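News > Fashion & Events > Press

Hitar Model Search opens for entries with new venue and open photography places

Entries are now open for this year's Hitar Model Search, which will be held in September at Stoltov Hall. The contest is run by Kendix Events and is open to anyone aged 18 or over who has not signed with a modelling agency. There is no height requirement and no previous catwalk experience is needed.

Organisers have space for 200 applicants at the first casting. From these, 20 finalists will be chosen to take part in the evening show, where they will walk in three rounds: casual wear, formal wear and a final look made by a local designer. Five designers have agreed to dress the finalists, with the label Ekanayake supplying the opening outfits.

Moushumi Kodikara, who is directing the show for Kendix Events, said the move to Stoltov Hall had been under discussion for a long time.

"Our old room was too narrow for a proper runway and people in the back rows could not see past the pillars," she said. "At Stoltov we can put seats on both sides and leave a clear strip at the end for the photographers. It also has decent changing rooms, which the models have been asking for."

The casting will take place in the side room of the hall, with doors opening at 10am. Applicants should bring one plain top, one pair of dark trousers or a plain skirt, and the shoes they are most comfortable walking in. Make-up should be light. Each person will walk twice and have a short chat with the judges. Those chosen as finalists will be told by email and must be free for two evening rehearsals before the show.

For the first time, the event will also offer places to photographers who are not part of the official team. Five passes are available and will be given to hobby photographers and students who send in a small set of their own pictures of people. Pass holders will stand in the same area as the official team, and flash will be allowed in the formal wear round only.

Haiyan Su, the official event photographer, will look through the entries.

"I started by standing in for a friend who could not make a show, and I learned more that night than I had in a year of taking pictures in the park," she said. "We are not looking for expensive kit. I want to see that the person can wait for the right moment and get the face sharp."

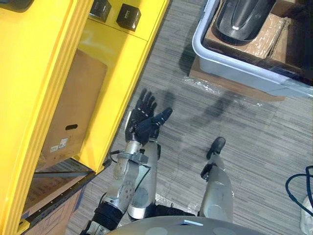

Pass holders will keep the rights to their own pictures but are asked to share a selection with the finalists, who may use them in their portfolios. Photographs may not be taken in the changing rooms or in the corridor behind the stage.

The winner of the Hitar Model Search will receive a studio portfolio session and a paid booking in the Ekanayake spring lookbook. Two runners-up will each receive a portfolio session. There will also be an audience vote on the night, with slips handed out at the door and collected during the interval.

Show tickets can be bought from the Stoltov Hall box office. Seating is unreserved apart from the front row, which is kept for the designers and the finalists' guests. The hall has step-free access from the car park, and anyone who needs a particular seat should tell the box office when booking.

Entry forms for models and photographers are available from Kendix Events or at the Stoltov Hall front desk. Press wishing to attend the casting or the show should contact the Kendix Events office in advance.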